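Back from three nights at the Kovari in Zestadcombe and I said I'd post about it, so. Long thread. I paid for it myself, full price, £188 a night with breakfast.

I booked through Silow, mostly out of laziness. Their page calls it "a seafront retreat". I've been to enough seafront retreats to read that with one eyebrow up, and the eyebrow stayed there for most of the trip.

Is it on the seafront? There's a road, then a car park, then a crazy golf course with its shutters down, then the sea. The listing says 200 metres to the beach. Perhaps it is if you're a gull. On foot you go round by the crossing and it took us long enough to finish an ice cream.

"Partial sea view" was an extra. I paid it, like a fool. If you stand at the left side of the window and the people opposite haven't opened their skylight, you get a grey triangle. On the second morning there was a boat in it, so I suppose that's something.

Someone will say I should have looked at the photos. I did look at the photos! There were loads. Half of them were of fruit. 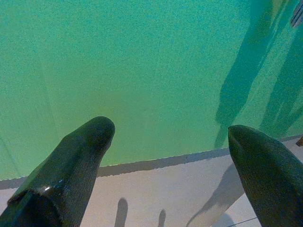
Hotel photos are my main grumble, really, so let me get this one out of the way. A close-up tells you next to nothing about a room. Take the one I've put up here: a lot of green, a narrow grey strip, some pale greyish beige under that, two dark fingers poking in from the corners. Could you say from that how big the place is, or if there's a kettle? Now go and look at the Kovari's gallery, where they've cropped in on a cushion and called it "Superior Double".

Our Superior Double was a perfectly ordinary double. I asked at the desk what made it superior to the standard one and was told it was on a higher floor. The lift was having a rest that week, so I'd have called that a drawback.

Credit where it's due, the bed was excellent. Firm, wide, two decent pillows each and more in the wardrobe without having to ring down and beg. I slept until nearly nine both proper mornings and I never do that at home.

The shower was fine once you'd worked out that hot was blue. I mentioned it. They knew. I got the impression they'd known for some time.

Towels: thick. Bath mat: paper. Odd combination for the money.

Breakfast is described as "a locally sourced feast". The jam came in those little foil-topped tubs, and I'd love to meet the local jam tub farmer. Eggs were good, cooked to order. Sausages had been under the lamp since some earlier age. If you go down before eight you get the fresh ones, and by half past the croissants are gone and don't come back.

Coffee comes from a machine with a touch screen and a queue. There's a cafetiere if you ask. It isn't on the menu and you do have to ask.

The "wellness suite". Right. It's a sauna for two in what I'd swear was once a linen store, plus a hot tub on a flat roof next to the kitchen vent. You book a slot at reception and get a wristband. Ours smelled of chips throughout, though I'll admit I didn't mind that as much as I'm making out.

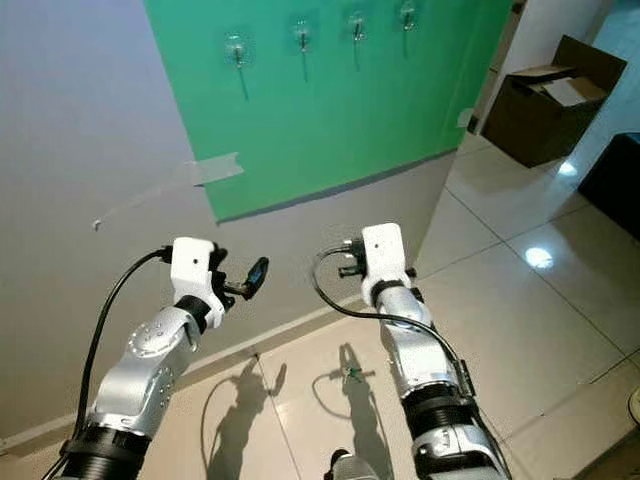

What I'd like, from any hotel anywhere, is one photo of the wall you'll be looking at and where the sockets are. Doesn't need to be pretty. In this one you at least get a plain look at things: two arms in white and silver reaching towards a wall, a black cable looping down the side of the left one, even the tiny screws on the joint. The Kovari's website hasn't let a single cable into shot, and I can tell you there was one socket on the bed side of our room and it was behind the headboard. I charged my phone in the bathroom like a student.

Dinner. The hotel restaurant wanted more for a fish pie than I'll pay on principle, so both nights we walked up the hill to Yusof, which Silow has down as "casual dining nearby". It's a small room with the menu on a board. Lamb flatbread, a chickpea thing with lemon, rice pudding. Best part of the weekend by a mile and the only place where what arrived matched what was written down.

Book it, though. We got in the second night by promising to be out by seven.

Now the bit that annoyed me. Free cancellation "up to 72 hours before arrival", says the page. Arrival, it emerges in the small print, means midnight at the start of your arrival day, and not three in the afternoon when they let you in. A friend was meant to join us, came down with something, cancelled in the morning and was told she'd missed it. Two emails later they gave her a voucher. She doesn't want a voucher. It runs out in April.

I wrote to Silow about that and got a reply thanking me for my kind feedback. My feedback was not kind.

Staff: I've no complaints at all. The woman on the evening desk found us a fan, drew us a map to the better beach (the one past the lifeboat shed, go there, skip the main one) and didn't once ask me to rate her out of ten. The young lad at breakfast was run off his feet and still cheerful.

Room for improvement, if anybody from the Kovari is reading: fix the lift, swap the tap colours, put a second socket in, and stop selling a triangle as a view. None of that sounds expensive to me, but then I'm not paying for it. Well, I am.

Would I go back? To Zestadcombe, yes. To the Kovari, perhaps midweek, in a standard room, if it were a good deal cheaper. I looked just now and there's a "flash sale" on for our room. The sale price is £188.

A few people asking about parking. It's free behind the hotel but tight, and the bins go out there early. Reverse in.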